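4.2 Changes in the operators' work

The Farkwood laundry handles linen and small garments for care homes in the Grestham area. Before the arm was introduced, pairing socks was done by hand at the end of each shift and was shared among all 13 people on the floor. It was disliked but it was also the one task done sitting down, and several interviewees described it as the part of the day when they talked to each other.

Under the new arrangement the Flirnico system picks single socks and passes them to a folding station. Two operators per shift were retrained to run it. They spend most of their time at a desk next to the arm, where they test new grasp settings on small sets of socks before these are released to the line. The other staff moved to ironing and packing, both standing jobs.
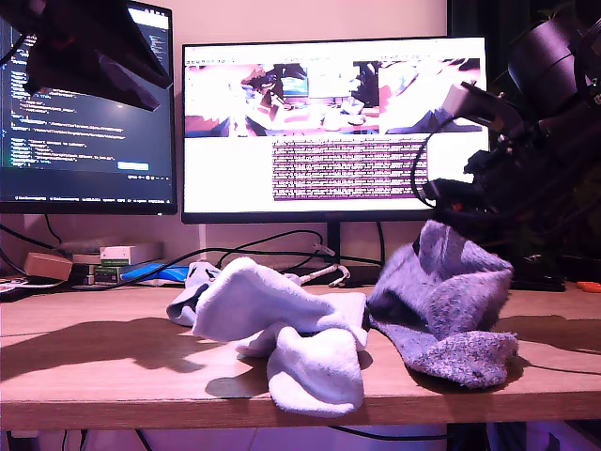 Figure 3. Grasp test at the operator desk. The gripper holds the upper part of a gray-lavender sock; a white terry-cloth sock lies to its left. Monitors with code and camera views stand behind.

Operators told us that the hard part of the job is judging when to step in. A sock that lies bunched up may be gripped by one layer or by two, and the Rizk control software does not report the difference. In the first 20 shifts we observed, operators stopped the arm more often than the supplier's guide advised — in most cases to flatten a sock by hand and start the pick again. This work was not recorded anywhere. Shift reports listed only completed pairs, so the time spent on corrections appeared as idle time.

By November the laundry had added a field for manual corrections, at the operators' request. Those we interviewed considered this more useful than the 40 hours of training they had received. Staff in ironing were less positive. They had lost the seated task and had not been offered a turn at the desk, and two of them had asked to rotate. Management had agreed in principle, but no schedule was in place when our visits ended.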